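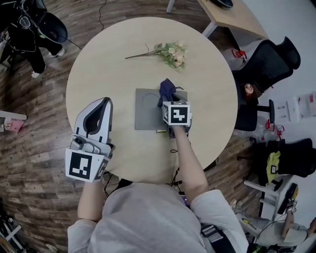
Lesezeit: 3 Minuten

Der Küchentisch

Raluca Stoica bekam den Schlüssel am Samstagmorgen. Povilas Kļaviņa hatte ihn in einen Briefumschlag gesteckt und den Umschlag zugeklebt, obwohl er ihn ihr selbst in die Hand gab.

»Die Heizung ist seit Dezember aus«, sagte er. »Behalten Sie den Mantel an.«

Die Wohnung lag im zweiten Stock, über der früheren Bäckerei Stankevičius. Raluca räumte seit vier Jahren Wohnungen aus, meistens allein. Sie begann immer in der Küche, dort stand am meisten und dort stritten die Leute am wenigsten.

Povilas blieb in der Tür stehen. Seine Mutter hatte den Tisch nicht abgeräumt, bevor man sie nach Zustitz ins Heim brachte. Eine Tasse, ein Zuckerglas, die Zeitung vom Vortag. Die Tischplatte war rund und hatte neben dem Fenster einen Brandfleck.

»Der war ich«, sagte Povilas. »Mit dem Bügeleisen. Ich war elf.«

Raluca stellte die Tasse in einen Karton und wickelte das Zuckerglas in Zeitungspapier.

»Was soll mit dem Tisch werden?«

»Meine Mutter will ihn verkaufen. Sie sagt, er hat 137 Mark gekostet und war jede wert.«

»Dafür bekommen Sie heute 25 Euro. Wenn jemand ihn abholt.«

Er nickte. Dann ging er ins Schlafzimmer, und sie hörte, wie er Schubladen aufzog und wieder zuschob.

Gegen Mittag kam Constanza Escobar aus der Wohnung gegenüber. Sie brachte einen Topf Linsensuppe und zwei Löffel und fragte, ob der Schirmständer noch zu haben sei. Raluca sagte, das müsse der Sohn entscheiden. Der Sohn sagte, sie könne ihn nehmen. Constanza nahm ihn nicht gleich mit, sondern setzte sich.

»Dzintra hat mir an diesem Tisch das Kartenspielen beigebracht«, sagte sie. »Sie hat betrogen.«

»Ich weiß«, sagte Povilas.

»Ich habe es erst im dritten Jahr gemerkt.«

Sie aßen die Suppe im Mantel. Danach schrieb Raluca die Kartons an. Auf den mit der Tasse schrieb sie »Zustitz«, auf die übrigen »Lager«. Povilas sah ihr zu und drehte einen der Kartons so, dass die Schrift nach vorn zeigte.

Um drei rief er seine Mutter an. Er stellte das Telefon auf laut und legte es auf die Fensterbank.

»Habt ihr den Tisch verkauft?«, fragte Dzintra Kļaviņa.

»Noch nicht.«

»Wie viel?«

Povilas sah Raluca an.

»100«, sagte er.

»Das ist zu wenig.«

»Es ist ein alter Tisch, Mama.«

»Es ist ein guter Tisch. Wer kauft ihn?«

Er antwortete nicht sofort. Im Heim lief irgendwo ein Radio, man hörte eine Männerstimme und dann Akkordeon.

»Ich«, sagte er.

»Du hast keinen Platz.«

»Ich stelle den Schreibtisch in den Keller.«

Sie schwieg so lange, dass Constanza sich zum Telefon vorbeugte.

»Dann gib mir 100«, sagte Dzintra. »Aber bar. Und bring die Karten mit, sie liegen im Besteckfach hinten.«

Raluca zog das Fach heraus. Die Karten lagen dort, mit einem Gummiband zusammengehalten, das beim Abziehen riss. Sie steckte sie in den Umschlag, in dem der Schlüssel gewesen war, und schrieb nichts darauf.

Um halb fünf trugen sie den Tisch hinunter, Povilas rückwärts, Raluca vorwärts. Die Beine ließen sich nicht abschrauben. Auf dem Absatz im ersten Stock mussten sie ihn auf die Kante stellen und drehen, und Constanza, die hinter ihnen mit dem Schirmständer wartete, sagte ihnen, wann sie links anstoßen würden.

Unten war es schon dunkel. Povilas holte eine Decke aus dem Wagen und legte sie über die Platte.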